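Platidlow Facilities Desk
Ticket: Room robot stops and waits at open doors, attendants called away to clear it
Site: Hong building, guest floors
Category: Automation / Bodix units / Nemia rehearsal
Priority: was Low, now Medium
Status: Open, workaround in place

Opened 7:10 am by day shift lead

Robot halts when room door is already open. Arm up, stays like that, pings the attendant's phone "path review needed". Attendant walks back from wherever, presses Continue, it goes. Next room, same again. Happening since the February update, I think. Night shift says before that but nothing in the log from them.

Doesn't happen with closed doors. It opens a closed door fine. It's only when someone has left it open for airing, which we do for every checkout room, always have.

What I need: either it stops asking or somebody tells me whose job it is to answer. Right now it's whoever is nearest and they're losing their own rooms over it.

7:35 am, Desk

Received. Please send: unit number, software version off the charging dock screen, list of rooms. Is it both arms up or one?

7:52 am, day shift lead

Version I can't get, dock screen is showing the battery page and won't leave it. Unit is the one on the upper floor. Rooms: all the ones with the lever handles. Didn't look at which arm. I was pressing Continue.

8:20 am, Desk

Hold the battery icon till it beeps, then swipe left. Version is bottom line.

Pulled the Nemia records meanwhile. Up to 600 path review pings in the month for the Hong building. Month before the update: 29. So yes, update.

8:41 am, day shift lead

600. OK so it wasn't just us being slow.

Can that number go to whoever made the new rota please. The rota assumes the robot doesn't need us. We went from pairs to singles on the upper floor on the strength of that. One person, one cart, one robot. If she's in a bathroom on her knees with gloves on and the phone goes she has to strip the gloves, find the phone, walk. Then new gloves. We are also going through gloves, seperate ticket for that.

9:05 am, Desk

Passed to planning with the number. Not ours to change the rota.

First things to try:
Restart unit from dock (not from the panel on its back)
Clear the saved door states in Nemia, building page, Doors, Reset
Run one open-door room with an attendant standing in the corridor, not in the room

10:30 am, day shift lead

Restarted from dock. No change.

Cleared door states. Worse for a bit, it asked about closed doors too, then relearned those by the end of the corridor.

Attendant in corridor: no change. Attendant in room: no change. Attendant gone to get coffee: no change.

10:48 am, Desk

Thanks. Rules out people detection. Escalating to Bodix with logs.

11:15 am, Bodix support (pasted from email)

Post-update, units treat a door found open as an obstacle of unknown swing. Unit requests human review before reaching past it. This is intended behavior following the safety review. Sites can lower the number of requests by rehearsing their room layouts in Nemia with doors in the open position. Default rehearsal set is doors closed.

11:22 am, Desk

So: intended, but our rehearsals were all done closed. Confirmed, every layout in our Nemia folder has the door shut. Will need open versions of each.

Who has the Nemia login at Hong?

11:40 am, day shift lead

Nobody now. Was the trainee, who moved to the laundry side. Before that it was supposed to be all of us, there was a training morning, and then the training laptop went back.

Would rather it was an attendant who does it, not the office. Office layouts have the beds right and everything else wrong. They don't know that people put chairs where they want them, drop stuff on seats, leave doors halfway. The ones who've done the rooms know.

12:10 pm, Desk

Agreed in principle. Opened a login for the floor team, shared. Password is in the envelope in the linen office, please not on the whiteboard.

Note for planning: rehearsal work is work and needs hours. Can't be done between rooms.

1:30 pm, night shift

Adding ours. Same fault nights but fewer, we don't air rooms at night. Bigger problem for us is the ping tone. Same tone as the guest call tone. Twice this week somebody ran for a guest and it was the robot.

Can the tone be different.

1:44 pm, Desk

Yes, can change. Settings on the handset, Alerts, Unit. Have pushed a lower tone to all Hong phones. Tell us if it's too quiet.

2:15 pm, night shift

Too quiet with the vacuum going. Otherwise good. Leave it low, we'll use vibrate.

3:00 pm, Desk

Workaround agreed with day and night leads for now:

Doors on checkout rooms stay closed until robot has been through, then air
One named person per shift answers pings, not nearest
That person carries fewer rooms that shift
If ping not answered the unit waits, it doesn't time out, no harm done, don't run

Fewer rooms: planning has OK'd it till open-door rehearsals are in. After that they want to look again.

3:20 pm, day shift lead

Airing after means we come back to every room. Longer walk. But it's a walk when we choose and not when the phone says, and that's most of what people were sore about. Will take it.

Question from the floor, asked to put it in writing: are the answer times being kept? Somebody heard the app logs how fast you press Continue, by name.

3:38 pm, Desk

Checked. It logs handset, time of ping, time of answer. Handsets are signed out by name so in effect yes. Have asked for the name link to be turned off for Hong. Not done yet. Will not close this ticket untill it is.
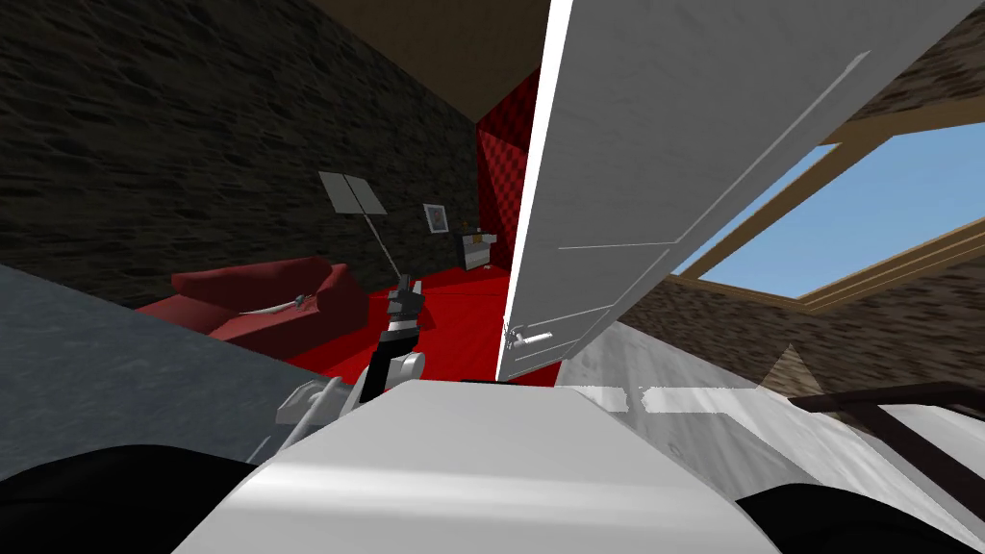 Tamsin Oduya
Floor team, Hong

First open-door layout, done on the shared login. Ran it on the linen office machine after lunch service.

Not one of our rooms obviously, it's a stock room out of the Nemia library, red floor, red sofa, stone walls. Wanted one with a lot in the way before I started building ours. White door is swung right open, lever handle like ours. Music stand behind the sofa. Thin white thing lying on the seat, stick or a knife, couldn't tell from the robot's angle and that's sort of the point, if I can't tell I don't want it guessing. Left it in.

Things I noticed doing it:

The view sits low down over the body, looking over the white shell. Took me a while. You forget you're not standing up. A door that big and that near looks like a wall. I get the stopping a bit more now.

Its own arm takes up a fair bit of what you see. Gripper is right up in the middle of the room from there. Didn't know that. Next time it stops with the arm up I'll look at what's behind the arm before I press anything.

Second arm I can only see a piece of, on the left. If that's normal fine, if there's a way to turn the view I haven't found it. Desk?

Also can we have a "leave it alone" tag for stuff on seats. In a real room that's guest property and we're trained not to touch it. Machine should get the same rule.

I'd do more of these if it's on the rota. Not on my break. I did 13 minutes over on this one.

4:25 pm, Desk

Very useful, thank you. View turn: hold right mouse button and drag. Second arm normal, it's parked wherever the last run left it.

Tag exists, called Keep Off, under Items. It was switched off for our account, now on. Will be the default for anything on a seat or bed at Hong.

13 minutes added to your timesheet.

4:50 pm, planning

Rehearsal hours approved for floor team, one person per shift, paid at normal rate, not taken out of room time. Pairs vs singles on upper floor: reviewing, no answer yet. We need a month of figures with open-door layouts in use.

5:05 pm, day shift lead

Figures with singles or with pairs? If you only measure singles you'll get singles.

5:12 pm, planning

Fair. Will run half the upper floor in pairs.

5:30 pm, Desk

Outstanding:

Open versions of our own layouts (floor team)
Name link off in answer log (Desk, waiting on Bodix)
Keep Off tag tested on a live unit, with somebody in the room
Dock screen stuck on battery page, moved to its own ticket
Gloves, own ticket. Supplier has 400 boxes on back order so don't hold your breath

Day lead, still need that version number.

5:41 pm, day shift lead

Held the icon. It beeped. Swiped left. Battery page.

5:43 pm, Desk

OK. Sending someone in the morning.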